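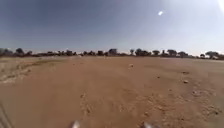 Open ground on the inspection route at Gunden, looking towards the treeline.

Site visit: automated ground inspection at Gunden

The October visit to the Gunden site was arranged by Keskinen, which operates the ground, and Dakeo, which supplies the inspection vehicles. We assembled at the Drulau depot at 7.30 am and were driven out after a safety briefing.

The work is surface inspection. The haul contractor needs to know where the sand has softened, where ruts have deepened and where stones have worked up to the surface. Until last year this was done on foot and from a pickup. The ground is divided into 54 sectors, and two inspectors covered them in rotation, marking faults on paper sheets that were typed up at the depot in the afternoon.

Two wheeled robots now drive the sectors. Each follows a stored route, records the surface from a forward camera and flags anything outside the set limits for rut depth or stone size. Records go to the depot when the vehicle returns, as the radio link does not cover the far sectors. The log held 1,477 flags on the day we visited. Each is opened by a person, who accepts it, rejects it or asks for a second pass.

Low sun is a known difficulty. Glare in the upper part of the picture reduces contrast on distant ground, and pale tracks against orange sand are sometimes graded deeper than they are. Small stones cast little shadow when the sun is high, and their height is then poorly estimated. Routes heading into the sun have been moved to other hours where possible.

Both inspectors remain employed. One reviews flags at the depot and the other goes out to confirm the doubtful ones with a rule and a straight edge. Walking has fallen sharply and screen time has risen. The reviewer's shift was shortened after complaints of eye strain, and the two now exchange duties every week. Their grade was unchanged at the time of our visit, although the work now includes setting limits and editing routes. Keskinen said the grading was under discussion.

Wheel cleaning and battery changes were added to the depot staff's duties without extra hours. The shift lead considered this the weakest part of the arrangement.

We were back at Drulau by 1 pm. Visitors should bring their own water and closed boots.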